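4. Shared Beverage Stations and the Arrangement of Small Equipment

4.1 Background to the station study

The previous section dealt with full kitchens, in which counters, sinks and storage are fixed and the user has little say over where things go. The present section turns to the smaller case of the beverage station, by which we mean a single table or counter given over to the making of hot drinks. Stations of this type are found in offices, waiting areas, and guest rooms. They are usually put together from separately purchased items, and the way in which these items are arranged is left to whoever sets up the table first. Later users tend to accept the arrangement as they find it.

Earlier work on domestic kitchens has treated the coffee machine as one appliance among many. This is reasonable where the machine stands on a long counter next to a toaster and a kettle, but it is less useful for the beverage station, where the machine is the main object and everything else on the surface is placed in relation to it. The cup, the capsule supply, the tray, and the water source all have to be reached during a short task, often by a person who is standing and who has only one hand free.

The study reported in this section was carried out at the Stoddale site during June. It covered eight stations, which together served 224 registered users. Of these users, 162 completed the written questionnaire in full. Incomplete questionnaires were set aside and are not included in the results given below. A further set of 300 short observation records was made by staff using the Mikora form, which lists the items handled during a single preparation and the order in which they were handled.

4.2 Items and their grouping

For the purpose of analysis, the items found at each station were placed in four groups. The first group is the machine itself, including any parts that come off for filling or cleaning. The second group is drinking vessels. The third group is capsules, whether kept in a box, a drawer, or an open holder. The fourth group covers flat items such as trays, mats, and saucers, which may be used for carrying or may only mark out a part of the surface.

The Fankhauser scheme, which was drawn up for restaurant service areas, places trays in the same group as vessels on the ground that they leave the station together. We did not follow it on this point. In the observation records, trays were frequently left in place while the vessel was taken away, and it was felt that a grouping based on service would hide this difference.

Spoons, sugar, and milk were recorded when present but are not discussed in this section. Their number and position varied a great deal from day to day, and they are more properly treated together with waste and cleaning in Section 5.

4.3 Clear surface and direction of approach

Two features of the arrangement were given special attention. The first is the amount of clear surface between the machine and the edge of the table at which the user stands. The second is the direction from which the vessel approaches the point where the coffee is delivered. In many machines this point is at the front, and the question hardly arises. In others the drip tray extends from one side of the body, and the user must then bring the vessel in from that side. If the same side is taken up by a tray or a stack of cups, the vessel has to be lifted over these items or they must first be moved.

Questionnaire answers on this point were consistent with the observation records. Users rarely complained of a lack of space as such. They more often wrote that the space was "in the wrong place" or that they had to clear the drip tray area before beginning. Several answers also mentioned the water tank, which is hard to take out when the machine has been pushed back against a wall or set between two other objects.

The capsule supply presents a separate matter. Where capsules were kept in a closed box, users opened the box at the start of the task and commonly left it open. Where an open holder was used, the capsule was taken directly, and the state of the supply could be checked at a glance. Open holders need more height, however, and those with arms that spread outward take up more room above the table than their base would suggest.
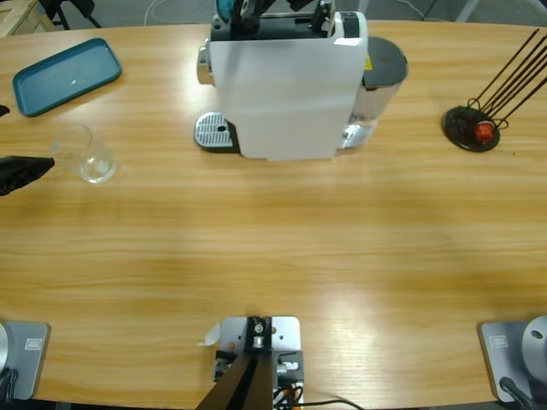
Figure 4. Coffee machine, drinking glass, tray, and capsule holder on a wooden table.

The placing of the vessel in advance of use is treated in this study as part of the arrangement and is recorded in the same way as the placing of the machine. A vessel which already stands on the delivery side saves the user from reaching across the body of the machine, and it also keeps the route from the capsule supply free. In the layout of Figure 4 the glass stands on the same side as the perforated drip tray, with the teal tray beyond it, while the wire capsule holder is on the opposite side of the machine. The vessel and the capsule can therefore be approached from different sides. A layout of this kind was coded as "divided," in contrast to the "single-side" layout, in which vessels and capsules are kept together.

4.4 Coding of layouts

Each station was coded once at the beginning of the observation period and again at the end. The coding sheet asked for the position of each group relative to the machine, the presence or absence of clear surface on the delivery side, and the type of capsule storage. Final coding was completed on 8/17/21, after the two sets of sheets had been compared and differences settled by reference to the floor sketches.

Tables with curved edges caused some difficulty, as the Grestex grid used for the sketches assumes a rectangular surface. In such cases the grid was lined up with the side at which users normally stood, and squares lying only partly on the table were counted as clear surface if a standard cup could be set down there safely. The same rule was applied to stations with rounded corners. Items that users brought with them and took away again, such as personal mugs, were entered in the observation records but were left out of the layout code.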